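Chapter 4
How a Television Series Chooses Its Filming Location

In this chapter you will learn:
why a series is often filmed far from the place where its story happens
who takes part in the decision, and at what stage
what a move to another location means for the crew and for the budget
how to read a simple location comparison sheet

Key terms: location, standing set, backlot, recce, tax credit, unit base, cover set

4.1 The place in the story and the place on the ground

When we watch a television drama, we accept very quickly that we are in a certain town. A street sign, a bus of the right color and two or three shots of a harbor are enough. After that the camera can go indoors for forty minutes, and we continue to believe in the harbor. The people who plan a series know this well, and they use it in their work every day.

In this book we follow one series from the first draft to the last episode. It is called Helline, and it tells the story of a ferry company in a small port in the north. In the first version of the script the port had a real name and the writers had already visited it. The first season was filmed there. The second season was filmed in Ustside, 2 hours by road from the sea, and most viewers did not notice the change.

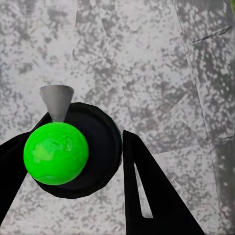

Fig. 4.1. Green ball and round black object, computer rendering.

The reasons for the move were ordinary ones. The harbor was a working harbor, and in December the crew could film on the quay only from ten in the morning until three in the afternoon. The hotels closed for the winter. The main actors had to be flown in through an airport which was often shut by fog. None of these problems is serious alone, but a schedule is a chain, and one lost morning on the quay moves everything that comes after it.

In Ustside the production company, Flulo, found an empty paper mill with a roof in good condition and a river beside it. The inside of the ferry, the company office and the kitchen of the main family were all built in the mill as standing sets. A standing set is a set which stays in place for the whole season, so that the crew may return to it whenever the weather is bad. When it is kept ready for exactly this purpose, we call it also a cover set.

4.2 The order of decisions

Students often imagine that the director walks through a town, stops in front of a house and says "this one". It can happen with a single house. With a whole series the order is usually different.

First the producers read the scripts and make a list of all places which appear more than once. Such places are expensive to travel to again and again, and they are normally the ones to be built. Then the location manager receives the list of the remaining places and prepares photographs and notes for each. After this comes the recce – a visit by the director, the director of photography, the designer and the assistant director together. On the recce people speak about light, noise, parking, electricity and toilets, and much less about beauty than you would expect.

Only after the recce is the contract signed. For a series the contract should cover the possibility of a further season, even if the channel has not yet ordered one. Flulo did not do this in the first year of Helline. When the series was renewed, the owner of the ferry terminal asked for a much higher price, and this was one more argument for leaving.

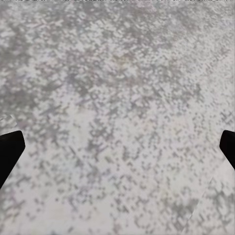 Part Two of this book was written by Natalia Szczepańska, Lecturer in Television Production.

The matter of money has to be explained with some care. Many regions offer a tax credit to productions which film on their territory. A tax credit means that a part of the money spent in the region is given back later, after the accounts are checked. The word "later" is important here. The production has to pay its bills first, and it may wait many months for the return. A small company sometimes has to borrow for this period, and the interest on the loan must be counted as a cost of the location.

There are conditions also. A region may ask that a certain share of the crew live there, or that the name of the region appear in the end titles. In the case of Helline, local people were hired as background players in the ferry scenes. For the largest scene, the launch party in episode five, the office in Ustside received roughly 2000 applications. Everybody who applied got an answer, but two assistants worked on nothing else for nine days.

4.3 What the viewers think about it

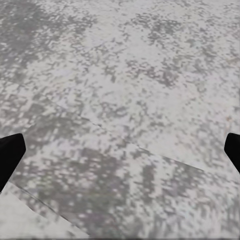

Fans of a series care about its location more than producers once believed. They visit the streets, they take pictures on the same stairs, and they compare the new season with the old one. When the move of Helline was announced, the first reaction was not friendly. People in the port felt that they had lost something which belonged to them, and a part of the audience was afraid that the sea would disappear from the story.

The writers answered this in the scripts. They kept one week of filming at the port in every season, and they spread the material from that week across all episodes. A total of 46 shots of open water were used in the second season. None of them shows an actor from near, so a small team could film them without the main cast – this saved both the flights and the hotel.

You may find this solution a little cold. It is worth watching episode two with the sound off before you decide, and writing down each time you believe you are at the sea.

4.4 Before you read on

The next section presents the comparison sheet which Flulo used for the two places. It has one column for each location and one line for each cost, and at the bottom there is a space for remarks which cannot be given in money. Please read the remarks first. Then go back to the list of repeated places in section 4.2 and mark which of them, in your opinion, could have stayed in the port.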